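What Happens to a Hard Drive's Contents When the Owner Forgets It Exists
A report on student file-keeping at Mollesholm
Thibault Vasseur

1. Where the question came from

My grandmother kept every letter she ever received in a biscuit tin. The tin still opens. I kept every essay from my first year on a disk that no longer does, and I paid Miltenov a fee to be told so in a nice font. This project began as an attempt to work out which of us was better at archiving, and by the second week it was clear the biscuit tin was going to win.

Old desktop hardware, opened up: drive in its blue carrier, case interior, motherboard.
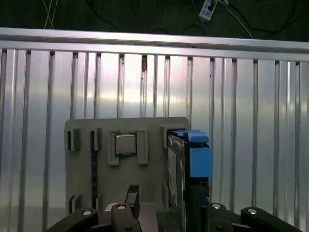
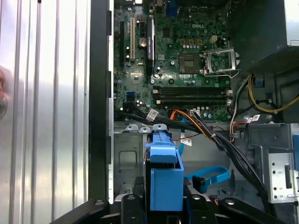
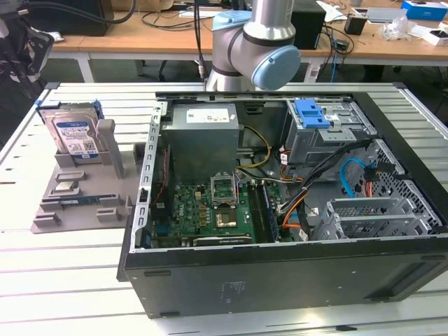
The report deals with how people at the Mollesholm campus name, store, lose and occasionally find their own files. I sent out a survey, held interviews, and went through the contents of one very old shared folder. I had planned a fourth part on cloud storage, but my account filled up.

2. The survey

The survey went to 384 students and 100 of them answered, a number so tidy that my advisor asked to see the spreadsheet. The form had 14 questions. The last one was "Is there anything else you would like to tell us?" and the answers to it were longer than all the others put together. People have feelings about lost files. One person wrote four paragraphs about a bassoon recording.

I asked first where people kept the only copy of something they cared about. The most common answer was the laptop they were filling in the form on. After that came the phone, then "email, probably." A small group named an external drive, and most of those could not say which room it was in. One respondent keeps a printed copy of everything in a suitcase. I contacted her for an interview and she turned out to be the calmest person in the study.

I also asked how people would describe their own system. I had offered "organized," "somewhat organized" and "not organized," and regret it, as almost everyone chose the middle one. A better question would have been whether a stranger could find their thesis. I put that to the people I interviewed, and several of them laughed for a while before answering.

3. The shared folder

Le Goff Hall has a shared folder that every resident since the building was wired has been able to write to and none has been able to delete from. It holds 3958 files. I read the names of all of them, and opened the ones that were not obviously private, over what I will describe as a long July.

The names sort into a few habits. There is the hopeful name ("final"), followed by the less hopeful ones ("final2", "final_REAL", "final_REAL_use_this"). There is the name given by the computer, which nobody bothered to change, so that the folder has a whole family of things called "Document" with a number after it. And there is the name that was perfectly clear to one person on one evening. I still do not know what "ask Per re: soup" refers to. It is an empty spreadsheet.

Opening the files was its own problem. Plain text files all opened. Pictures mostly did. The trouble was with anything made in a program that has since gone away, and the worst of these was Bririx, a page layout tool the hall newsletter depended on for years. Every issue is saved in the folder, carefully named and in order, and I could not read a single one. The best-kept set of files in the whole building is also the only one that is completely useless. A former editor had a few issues on paper. They were mainly about the laundry schedule, though I was glad to have them.

4. The interviews

I spoke to people in the hall kitchen, usually after 9 p.m., when they were too tired to make themselves sound responsible. Losing a file was rarely described as a disaster. Most said they noticed months later, while looking for something else, and felt bad for an afternoon. What they missed was seldom coursework. It was chat logs, bad songs, a picture of a dog.

The people who did make backups had nearly all lost something large first. I asked one whether he had ever tested his. He went quiet and then asked if we could stop there — he had to go and check on something.

5. Weak points of this study

The people who answered a long form about file storage are likely to be people who like file storage. My own reading of the folder was done alone, and I stopped being fair to the files named "untitled" fairly early on. I did not ask anyone about passwords, and should have.

The first draft of section 4 was lost. I have rewritten it from my notes, which were on paper, in a tin.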